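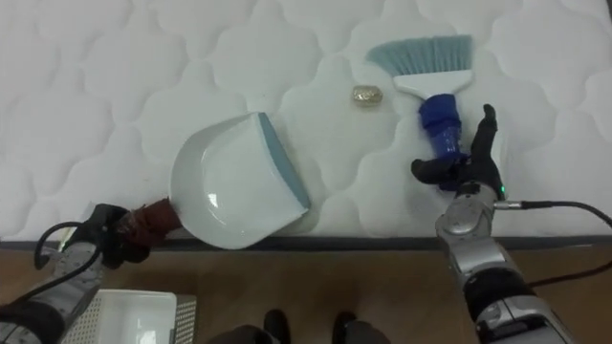
Pan in the left hand, brush in the right, one gold-colored scrap between them.

Robot learns to sweep a mattress, 80 tries at a time

12/23/22

Getting a crumb off a bed is a job most people do with the side of one hand, usually while thinking about something else. A team at Wullero, the robotics lab in Hedport, has spent the months since September teaching a two-armed robot to do it with a dustpan and brush. It now manages 80 percent of the time.

That figure may not have you clearing out the broom closet, but the one it replaced was 8 percent. The same robot, with the same arms and the same tools, had been sweeping hard floors quite respectably after studying 900 demonstrations performed by a person guiding its arms. Then the team moved it to a quilted mattress, where it shoved crumbs into seams, buried the lip of the pan in the padding, and on one memorable afternoon swept a wad of foil up one side of a puff and down the other until the battery alarm went off.

The fix is a training method called Wu, described in a report the lab posted this week. Wu's main idea is that a robot moving from a hard surface to a soft one doesn't have to learn sweeping all over again. It has to learn which parts of sweeping it can still believe. The path of the brush carries over nicely. So does the general business of getting two arms to meet in the middle without a collision. What fails is everything to do with height, because the robot's floor training assumes that a surface stays where it is when you lean on it.

So Wu splits the skill in two. One part, kept from the 900 floor demonstrations, plans where the tools should go across the surface. The other is trained fresh on just 80 demonstrations on the mattress, and it handles only how hard each hand presses and at what angle. The two parts are allowed to disagree, and when they do the pressing half wins. The report calls this "contact priority." Anyone who has made a bed with a confident spouse will recognize the arrangement.

The tools are the sort you would find under a kitchen sink, with bluish bristles on the brush and a rubber strip along the front of the pan. Both handles have been wrapped, the brush in blue and the pan in a reddish brown, and the report gives the wrapping a full page. With plain handles the tools crept in the robot's grip by a little on each stroke, so the pressing half of Wu spent its time learning about slippery plastic instead of about mattresses. The wrapping put a stop to that. It also gets its own row in the results table, between "camera exposure" and "brush age."

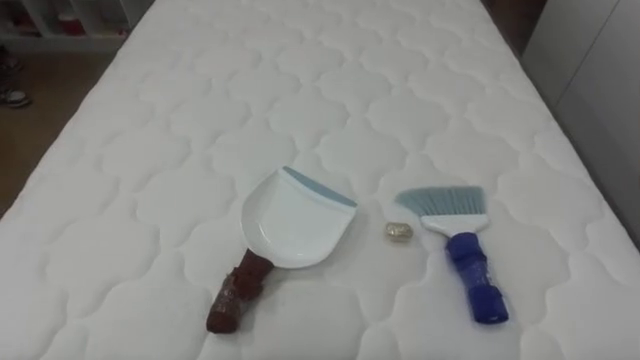 What the left hand is for

The surprise in the results concerns the pan. The team had assumed the brush was the hard part, as the brush does all the moving, and most of the early work went into the right arm. When they tested each arm separately, with a person running the other one, the numbers pointed the other way. A person brushing into a robot-held pan failed nearly as often as the robot did alone. A robot brushing into a person-held pan did fine.

The trouble was the lip. On a floor you set the pan down and forget it. On quilting, the rubber edge can rest across the tops of two puffs and leave a gap over the seam between them, and a small scrap will find that gap with what looks a lot like intent. People holding the pan turned out to be making tiny corrections throughout, tipping the edge down just ahead of each stroke. Asked about it afterward, none of them knew they were doing it.

Wu picks up this habit from the demonstrations without being told to look for it. The trained robot tips the pan down before the brush comes across, eases it back afterward, and does it again on the next stroke. Switching off that one motion dropped performance further than any other change the team tried, including swapping in a brush with half its bristles bent.

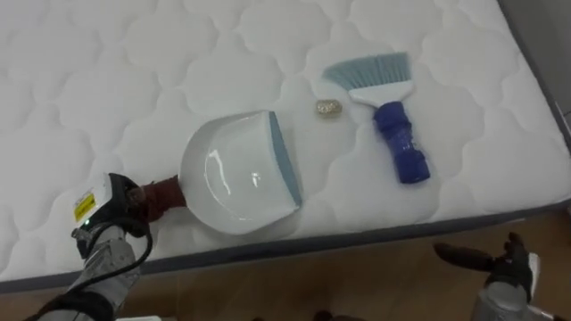 The left arm keeps hold of the dustpan while the right hand is free of the brush.

Picking up the brush is its own chapter in the report, and a somewhat sorer one. The success figure covers sweeping only and starts with both tools already gripped. Getting the right hand around a handle lying on soft padding is a separate skill, and the fingers tend to push the handle into the mattress before they close on it. The lab says a combined score will come later and declines to say what it is at present.

There are other limits. All the testing used a single mattress, bare, in a single room. Sheets were tried once and are discussed in one sentence. The report also leaves out lint, pet hair and anything sticky, and its authors note that cookie crumbs were dropped from the test set for "reasons of number."

A second group, in Plorkside, plans to repeat the work on a sofa, where the cushions are firmer but there are gaps between them. Wullero has offered to share its demonstrations and its method, along with the page about handle wrapping. The lab's own next step is a softer mattress with deeper seams, which has been ordered and is waiting in a hallway in Hedport until somebody can get it around the corner by the stairs. The robot has not been trained for that.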